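Temilura gear cell

The Temilura gear cell is a two-armed robotic bench cell used for placing small spur gears on a round carrier plate. It was assembled at the Pradach workshop from a pair of commercial arms and a set of locally made grippers, and it is best known among its users for its maintenance schedule, which was written before the cell had run a full week and has been revised many times. This article covers the setting up, upkeep and repair of the cell.
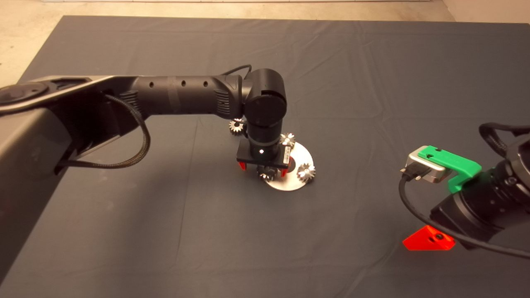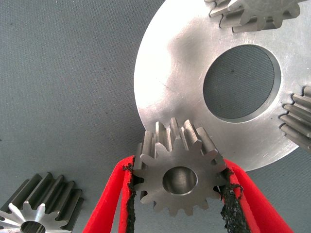
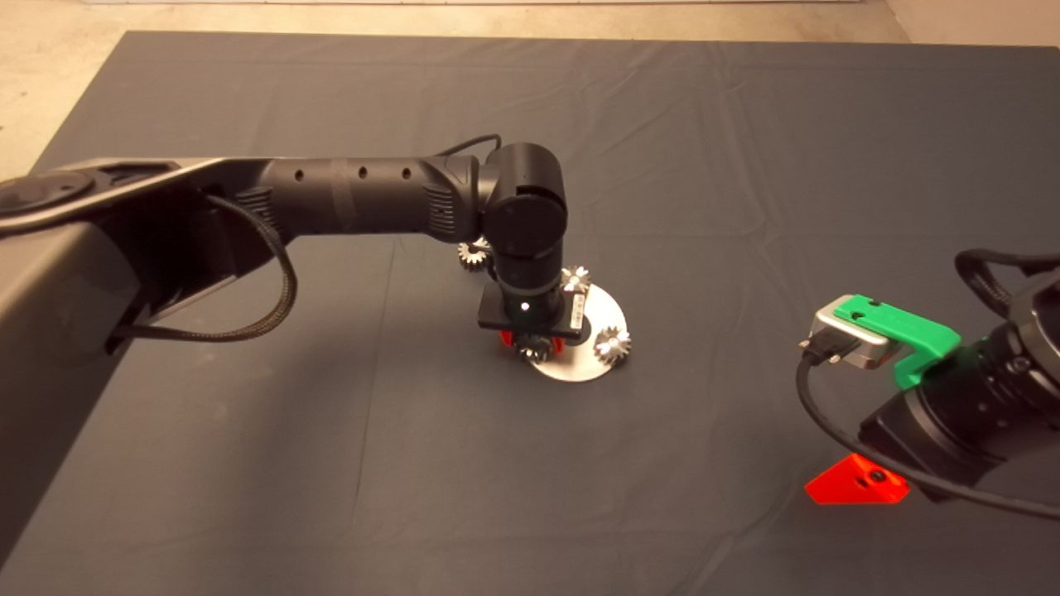
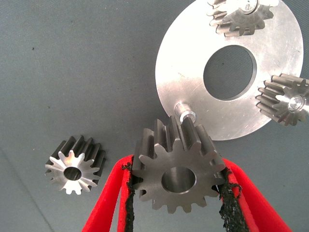 Gears and carrier plate on the cloth, with red gripper fingers.

Layout

The cell stands on a single large table covered with a grey cloth. The two arms face each other across it. The left arm does most of the placing and the right arm is used for holding, for presenting connectors and for tasks that need a second grip. Both arms are fixed to the table frame, not to the top, so the cloth can be changed without disturbing them.

The cloth is treated as a working part. It stops gears from rolling and gives the cameras a dull background. Folds are smoothed out by hand before a run but are not pressed flat, as an early attempt to use a stretched and clipped cloth left the surface too hard and gears bounced when dropped. A replacement cloth is cut from the same roll and marked on its underside with the date of fitting.

Grippers

Each arm carries a gripper with red fingers. The fingers are pushed on to a carrier and held by two screws. The inner edge of each finger has a strip of black, rough grip material, and this strip is the part of the cell that wears fastest. Gear teeth pull at it each time a gear is picked up, and it frays from the edge inwards.

Strips are replaced in pairs. Fitting one new strip opposite an old one shifts the centre line of the grip, and the gear then arrives at its pin slightly to one side. The old strip is peeled away, the finger is wiped with alcohol and left to dry, and the new strip is pressed on with the finger off the arm. Adhesive residue is scraped with a plastic blade. Fraying alone does not call for replacement. The written limit is bare finger showing at any point where a tooth makes contact.

In the first version of the cell the strips were cut from sheet by hand. The present ones come from a cutting template drawn up under the Stilto project, which also supplied the finger design. Fingers made before the Stilto revision are slightly narrower at the tip and should not be mixed with later ones.

Wrist camera

The wrist camera looks along the fingers towards the part being held. Its mounting is checked whenever the fingers are changed. The usual fault is a small rotation of the bracket after a collision with the table, which shows up as a steady error in one direction — the gear comes down beside its pin by the same amount every time.

To reset the bracket, the arm is parked over the carrier plate with the gripper empty and the bracket screws are eased off a quarter turn. The camera is turned until the central hole of the plate sits on the mark on the display. The screws are then tightened alternately. A threadlocking compound was used for a time but was given up after a bracket cracked during removal.

Cables

Cable wear accounts for most of the stoppages listed in the cell's log. The cable along each forearm must hang in a loop long enough for the full travel of the wrist. A loop that is too short pulls on the connector and produces dropouts that look like a software fault. A loop that is too long can catch on the housing.

The recommended method is to drive the arm slowly to both ends of its range with the cable ties loose, and to close the ties only when the loop moves freely at both. Ties are trimmed flush. Braided sleeving is inspected by running a gloved hand along it with the power off.

Calibration

Full calibration takes 70 minutes and is carried out after any arm has been removed, after a change of fingers on both arms, or after 114 hours of running, whichever comes first. It has 4 stages: joint zeroing, finger closing force, camera alignment and a placing test.

The placing test uses a carrier plate and gears kept apart from the working stock. The plate is laid on the cloth and the arm places gears on the pins. A test is passed after 6 clean placings in a row. If a gear jams on its pin the test is stopped and the gear is lifted off by hand, as backing it off with the arm tends to drag the plate.

Closing force is set low and raised in small steps until a gear no longer slips when nudged with a fingertip. Operators coming from the older Zheng cell, which handled heavier parts, commonly set it too high. The result is crushed grip strips and a slight twist in the gear as the fingers close.

Lubrication and cleaning

The arms are sealed and need no oil. Gears are degreased before use, since any film left on them passes to the grip strips and cannot be fully removed. Metal dust is taken off the cloth with a soft brush. Compressed air is not used near the wrists.

Known faults

A creeping drift of the left arm was reported in September and traced to a loose base bolt. The bolt was replaced and the torque check was added to the monthly list. The right arm has a faint click at low speed which has been present from the start and has not been found to affect its work.

See also

Zheng cell
Stilto finger
Pradach workshop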